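Wivix Home Repair Kit Guide
Section 2: Setting Up Your Tool Tray
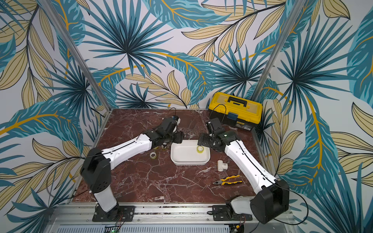 Olga Abreu writes that she used to lose the end of the tape every single time, and that folding it under before the roll goes back in the tray cured her of it. Do try it, it works beautifully!

Now for the fun part, giving every piece a home.

1. Wipe the tabletop and set the tray in the middle, with the toolbox at the back corner (lid side up, latch facing you).

2. Gather your tape rolls and check each one. Fold over 2 inches at the loose end.

3. Lay the rolls flat in the tray, clear packing tape first.

4. Keep pipe fittings, such as a white PVC tee, in the toolbox. They love to roll!

5. Close the pliers and put them in last, handles toward you, so they're the first thing you grab.

Note: A full tray should still lift easily with one hand. If yours doesn't, move the fittings out.

Caution: Marble scratches. Set metal tools down gently, or put a towel under them.

Go on to Section 3, Labeling the Toolbox.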